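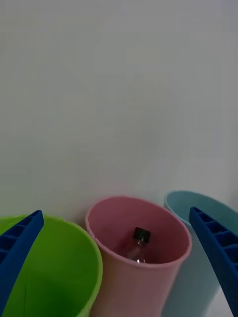 2020-11-19

Up early, for no good reason, and resolved to sort out the small things. The big things (roof, pension, the letter from Pulberg about the boiler) can wait, as they have been doing very well without me.

The small things live on the white table against the wall, and they have got out of hand. Screws, foreign coins, dead batteries, batteries that might not be dead, a key. Everybody I know has a drawer for this. I had a drawer for it until April, when the drawer would no longer shut, and I took the lot out to have a proper look and then ate next to it for seven months.

So today, cups. Three plastic ones, green, pink and blue, bought in Requena on a holiday where we were going to have picnics. We had 2 picnics. Snædís was stung at both. Since then they have been at the back of the cupboard behind the fondue set, and I'd forgotten how violently green the green one is. It is the green of a drink you would be warned about.

The system, as drawn up on the back of an envelope at breakfast:

- green: things that belong to something
- pink: things that belong to somebody
- blue: things I will throw away on Sunday week if I still don't know what they are

I was pleased with this. I rang Snædís to tell her and she said "what about things that belong to something that belongs to somebody", and I said I had to go, there was someone at the door. There was not.

First into the pink was the little clear bottle with the black screw cap, which I am nearly sure is Walid's. He left it here after the business with the hinges and has asked for it twice since. I told him both times I didn't have it. I shall have to return it in a way that suggests it has only just arrived in the world.

Then a long stop, because I found the instructions for the Tulano radio and sat on the floor and read them. All of them, the Danish as well. It has an alarm. I've owned that radio for 23 years and have been getting up by guilt.

Lunch was soup. Mwende came by to borrow the long ladder and stood looking at my three cups with her coat on. She asked whether I was running some sort of nursery. Then she asked, more kindly, whether I was all right. I explained the system. She said her mother did it with jam jars and that the trouble with plastic cups is you can't see in from the side, so all you get is three tidy-looking cups and no idea what's in them. I said that was the appeal.

She took the ladder. That's one item gone from the house, so I'm counting it.

Afternoon mostly lost to the paint question. Gunnlaugur gave me 600 pages of manual with that shelving he didn't want (Prallel, flat-pack, there's a word missing a letter if ever I saw one) and somewhere in it is a table of wall fixings, which I wanted because the cups could go on a shelf if I had a shelf. I do have a shelf. It's in the hall, in eleven pieces, under the manual.

About four I tipped everything out and started again. The envelope had got wet and I could no longer read what blue was for. I put the cups back on the table in a slanting line, green at the back, blue at the front, and stood there with a biscuit. 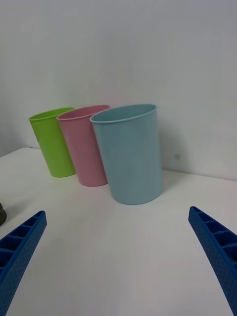 What goes in the blue one, then?

Anything I can't name by the time the kettle has boiled.

Much better rule. It got through the unidentified plastic in one pot of tea, and I'd have done the coins as well if Tanner hadn't telephoned about the parking. He has now written to the council under reference 2557 and wanted me to know the number in case anything happened to him. I wrote it down. Of course I wrote it on a loose scrap of paper, and then had the scrap in my hand, and no cup for it. Does it belong to something or to somebody? I put it in my cardigan pocket, where I'd already got the key.

Must buy: milk, proper envelopes, washers. No, not washers. I have washers.

Set the radio alarm for seven, following page nine. It's flashing, and page nine doesn't mention flashing. Might be page twelve. Too tired to go down and get it.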